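家务机器人进场前后安全检查表（衣物收拾与整理工位），附检查人批注

适用范围：起居室、洗衣角、小型缝补间。修订于十二月，替换原来贴在门后的那一版。
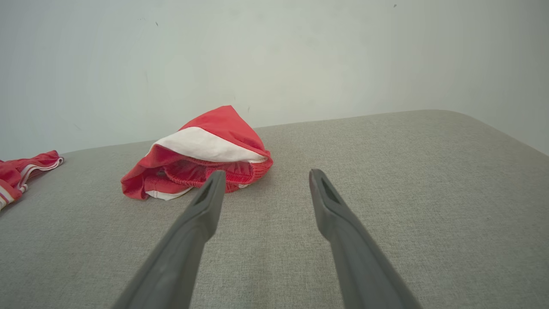 这份表是给我们Altalmont家政服务站自己用的，写的时候心里装着一个老问题：机器到底能不能干家里的活儿了？大家来参观时总爱问这个，我每次都想说“能”，又每次都忍不住在后面拖一长串“但是”。这一长串“但是”写下来，差不多就成了这张检查表。拿最平常的一件事来说，软座面上堆着一团红色的衣物，皱巴巴地拱起一个尖儿，中间斜着一道宽宽的白色，下面露出打着细褶的松紧腰，左边还有一件带细白条的红衣物，摊得平一些。换了您和我，眼睛还没看清手就先伸过去了，拎起来抖一抖，哪头是腰、哪头是腿，自然就知道。可机器的两根夹指要从哪儿下手，夹到的是一层布还是两层布，会不会连座面的布料一起捏起来，样样都得有人先替它想一遍。所以请各位同事别嫌这张表啰嗦，它比起上一版已经瘦了不少。

怎么填：每一项后面写“合格”“不合格”或者“不适用”，不要只打勾，打勾的人和看勾的人常常想的不是一回事。批注栏随便写，写长了也没关系，我都会看，看完还会回。下面的批注有我自己的，也有几位同事前几轮留下的，我把重复的并了并，语气尽量没动。

一、场地

1.1 工作面周围没有人坐着、躺着或者把手搭在上面。
结果：合格。
批注：这条放在最前头，是因为软座面天生就招人坐。干活的时候有人累了，往边上一靠，再正常不过。请在开机前把旁边的凳子搬过来给大家坐，比站在那儿反复提醒管用得多。

1.2 地面没有拖线，没有湿拖把印，没有掉落的衣架。
结果：合格，衣架捡走后复查。
批注：衣架是我们这儿的老毛病了。塑料的还好，铁丝的那种一旦钩住底座轮子，整台机器会歪一下，幅度不大，可是它自己以为没歪，后面抓的每一下就都偏了。

1.3 座面边缘和拐角已经确认，机器的活动范围没有越过圆角。
结果：合格。
批注：软包的边是往下弯的，圆圆的一个弧，人摸上去舒服，机器却容易把弯下去的那一段也当成平面。衣服放在那里会慢慢往下滑，夹指追着往下探，就有可能顶到侧面的面料。放衣服的时候请往里放一些，给拐角留出空来。

1.4 墙面与工作面之间的距离足够手腕转动。
结果：合格，靠墙一侧限速。
批注：有同事问，蹭到墙顶多掉点灰，何必单列一条？我的想法是，蹭墙这件事本身不大，可它说明机器对自己手腕有多长没有数。今天蹭的是墙，明天换个地方，蹭的兴许就是谁的胳膊肘。墙上的小黑点、小划痕请在开工前先看一遍，心里有个底，免得收工时为了哪道印子是新的争半天。

1.5 光线均匀，没有太阳直射到衣物上。
结果：下午时段不合格，已拉帘。
批注：浅灰的座面配深一点的影子，机器有时把影子当成布边。窗帘拉上一半就好，不用全拉，全拉了我们自己又看不清。

二、夹爪与手腕

2.1 夹指表面无毛刺、无裂口，指尖圆润。
结果：合格。
批注：请用旧丝袜套在手上顺着指头抹一遍，这是一位做了多年缝补的老同事教我们的土办法，哪怕有一点点毛刺都会勾丝，比眼睛看要灵。抹的时候务必断电，断电，断电，我写三遍，因为真的有人图省事。

2.2 夹指上的槽缝里没有线头、棉絮和头发。
结果：不合格，清理后合格。
批注：槽缝最爱藏东西。那次从里面挑出来的棉絮搓一搓能有黄豆大。絮多了，夹紧时的感觉就变了，机器会以为已经夹到了衣服，其实夹的是它自己攒下来的毛。清理用软毛刷，不要用针去挑，针尖断在里面更麻烦。

2.3 空夹一次，两指合拢时左右对齐，没有一高一低。
结果：合格。
批注：对不齐的时候，薄布料会被搓着走，出来就是一道斜褶子。厚毛巾看不出来，所以别拿毛巾来试，拿手绢试。

2.4 夹持力度设在“薄织物”一档，数值3，未经登记不得调高。
结果：合格。
批注：上个月有人为了夹住一条湿牛仔裤调到了4，用完忘了调回来，接着就去夹一件弹力料子的泳衣，边上的弹性线崩开了一小截。顾客没怪我们，我们自己倒是难受了好几天。调高可以，请在本子上写一笔，用完再写一笔。

2.5 手腕上的镜头干净，线缆没有绷紧，也没有松到会垂进衣物里。
结果：合格。
批注：镜头请用眼镜布擦。我知道围裙就在手边，可围裙上有淀粉浆，越擦越花。

2.6 急停按钮按下后，夹爪松开而不是锁死。
结果：合格，两个按钮都试过。
批注：新来的同事问为什么是松开。衣服掉下来没什么要紧，手指头被攥住可就要紧了。这一条每天第一件事就试，谁来得早谁试，试完再去泡茶。

三、衣物

3.1 口袋掏空，硬物、别针、钥匙取出。
结果：合格，取出硬币和发夹若干。
批注：掏口袋这件事目前完全靠人。我们试着让机器摸过，它能摸出“这里厚一点”，可是厚的那一块究竟是折起来的纸巾、是缝得结实的兜底，还是一支没盖帽的笔，它分不出来。一支笔就够毁掉一整筐。

3.2 带松紧腰、抽绳、搭扣的衣物单独放。
结果：部分合格。
批注：松紧腰是个有意思的东西。它皱，细细密密的褶子一道挨一道，机器反而比较喜欢，因为有纹路，好认，夹上去也不打滑。麻烦在于它会弹。夹住一头往上提，另一头还压在衣服底下，拉长了再忽然松脱，整件就翻个跟头。请在提起来的头一段放慢速度，让布料自己垂下来。

3.3 两件以上颜色相近的衣物之间留有空隙，互不叠压。
结果：合格，分开摆放后复查。
批注：红的挨着红的，白边又挨着白边，这种时候机器最容易把两件认成一件。我们人看一眼就知道那是两件，因为我们晓得一条短裤该有多大。机器对“该有多大”这件事还很含糊。请先用手拨开，留出一个巴掌宽。有人会说，都用手拨开了，干脆顺手叠了得了。这话一点儿没错，我自己也常常这么想，眼下确实就是这么个阶段。

3.4 里外翻面的衣物已经翻正，或者已标明不翻。
结果：不合格，改由人工完成。
批注：皱成一团的时候，露出来的白色究竟是拼接的条子还是里衬，连人都得凑近了看。机器在这一条上基本还帮不上忙，我们也就不勉强它了。翻裤腿要把手伸进去，两根指头的夹爪没有这个本事。

3.5 浅色座面已做掉色测试，深红、藏青衣物不直接久放。
结果：合格，垫布待补。
批注：用白棉布沾点水，在不显眼的缝份上按一按。掉色的请垫一块布再放。垫布也有讲究，太滑的会跟着衣服一块儿被提起来，我们现在用的是背面带一点涩的那种，从Magalhães布行剪的零头，还剩两块，请大家爱惜。

3.6 座面布料没有被夹起的痕迹。
结果：合格。
批注：每做完一筐，用手掌在座面上顺一遍，摸到起鼓或者拉出的纱就停下来。面料细，看着平平整整的，手一摸才知道。上面原有的浅褶子和颜色略深的地方请事先记下来，不算在机器头上。

四、运行中

4.1 有一位同事全程在场，手能够到急停。
结果：合格。
批注：“在场”的意思是看着。坐在旁边叠别的衣服可以，戴着耳机听书不可以。我自己也被批评过一回，批评得对。

4.2 连续两次抓空后自动停下，由人查看。
结果：合格。
批注：原来设的是抓空四次才停。改少了以后，停的次数是多了，大家一开始有点烦，后来发现每次停下来一看，果然都是有缘故的：要么衣服滑到边上了，要么夹指顶在布面上使劲。多走两步路去看一眼，值得。

4.3 机器提起衣物后，高度不超过坐着的人的肩膀。
结果：合格。
批注：裤腿、袖子、带子甩起来，扫到眼睛很疼。长带子的睡袍一律不上机。

4.4 本轮抓取记录已填写。
结果：合格。
批注：本轮一共试了273次，一次就把单件衣物提起来、没有带起别的东西的，是222次。我把这两个数抄在门后头了，让来参观的客人自己看。有的客人觉得很了不起，有的客人说我家小孩都比它强，两种说法我都爱听。只是请各位注意，这里面记的只是“提起来”，后面的抖开、对折、摞好都没有算，千万别跟客人说成是叠好了这么多件。

4.5 异响、异味、发烫。
结果：无。
批注：隔壁烫台的味道飘过来的时候容易误报，先看看熨斗。

五、收工

5.1 夹爪张开停放，断电，罩布盖好。
结果：合格。
批注：罩布别盖到镜头的散热孔。

5.2 工作面上没有遗留的衣物，小件已经清点。
结果：不合格，座面后侧夹缝里找到一只袜子。
批注：袜子的事我就不多说了，有没有机器，它都要丢。夹缝请每天掏。

5.3 本子上的力度、速度、抓空次数已经登记。
结果：合格。
批注：字写清楚一点，我的眼睛不如从前了。

六、哪些活儿暂时交给机器，哪些还不行

这一栏原本不在检查表里，是几位同事提议加的，说每次跟客人解释都要从头讲起，不如写下来。我按着现在的情形写，过一阵子再改。

可以交给机器，有人看着就行：把分开放的单件衣物从座面上提起，放进筐里；把毛巾递到叠衣的人手边；把空衣筐推回原位。Gorkia那边的缝补间还让它递过布卷，说是挺稳当，我们还没有试。

可以试，但要放慢，并且事先由人摆好：带松紧腰的短裤，薄T恤，枕套。这几样提起来不难，难在提起来以后它不知道自己夹的是哪儿。枕套稍好一些，四个角差不多，夹哪个都说得过去。

暂时不行：一堆里挑一件，翻面，掏口袋，扣扣子，判断哪件该手洗。还有真丝、带珠片的、老人家放了很多年的旧衣裳，这些请一律用手。旧衣裳哪里脆了，手一碰就晓得要轻一点，夹指目前只认得我们给它设的那个数。

七、待办

补垫布，要背面带涩的那种。
向Brilum问一问夹指的槽缝能不能加个可以拆洗的衬套，省得天天刷。
抓空停机以后的提示音太尖，调低些，午休的同事有意见。
3.3那一条的“一个巴掌宽”有人嫌不准，说巴掌有大有小。下一版拿纸板剪个样子，挂在衣筐旁边，大家照着摆就是了。
本表用完的旧页不要扔，夹在蓝皮夹子里，放在烫台右手边的抽屉。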